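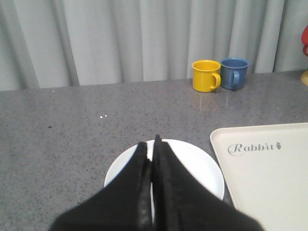
The cream tray with the Rabbit lettering, next to a plain white plate.

Breakfast Tray Set: Frequently Asked Questions

These are the questions that come in most often about the tray set at the Condarthorpe shop and by email. Prices and stock are on the order page.

What comes in the set?
One cream tray, one round white plate, a fork, a pair of metal chopsticks and one mug in the color you pick. The mug stand and the round board are sold separately.

How many people does one set serve?
One. The tray is sized for a single meal. Two people eating together will want two trays.

Do you have the tray without the printing?
Not at the moment. The plain version was part of the Ditum line and sold out in April. The Rabbit tray is the only one we carry now.

How do I clean the tray?
Wipe it with a soft cloth and mild dish soap, then rinse and dry. Skip scouring pads, especially over the printing. Don't put the tray in the dishwasher or the oven.

Which way does the tray go?

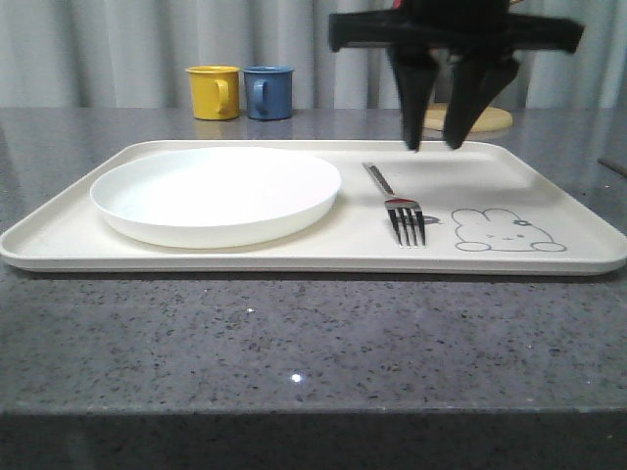
Geagea Home Goods

Whichever way suits you. We set it with the long side toward the person eating, the plate on the left and the fork beside it. That leaves the bunny drawing showing on the right. If you eat left-handed, move the fork to the other side of the plate. The drawing will be partly covered — that's fine, the print is meant to be used.

Can the mug go on the tray too?
Yes, but keep the drink low if you're carrying the tray. At a table or counter we put the mugs behind the tray, where there's more room to reach for the fork.

What colors do the mugs come in?
Yellow, blue and red. Each one holds 300 ml. If you order several sets you can choose a different color for each.

Can I microwave the mugs?
No. Heat the drink in something else and pour it in.

How should I set out the chopsticks?
Lay them together to the right of the fork, with the thin ends pointing away from you. Some people like them across the front of the tray, but they roll less when they're side by side and have some space around them. 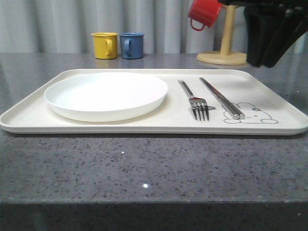 If you only use one or the other, leave the spare in the drawer. A fork and chopsticks at the same setting make sense when the meal has both noodles and something like salad or cake.

Is the mug stand worth having?
It depends on your counter. The stand is light wood and keeps the mugs off the work surface. Dry them before you hang them up, or water will run down into the wood.

Can I buy replacement pieces?
Plates, forks and chopsticks, yes. Trays are sold singly when we have them. Mugs are restocked from our Trarkavness warehouse, usually on a Friday.

What is the shipping cost?
Shipping is free on orders over $40. Under that it's a flat $7.

What if something arrives broken?
Keep the box and send us a photo of the damage along with your order number. We'll replace the piece.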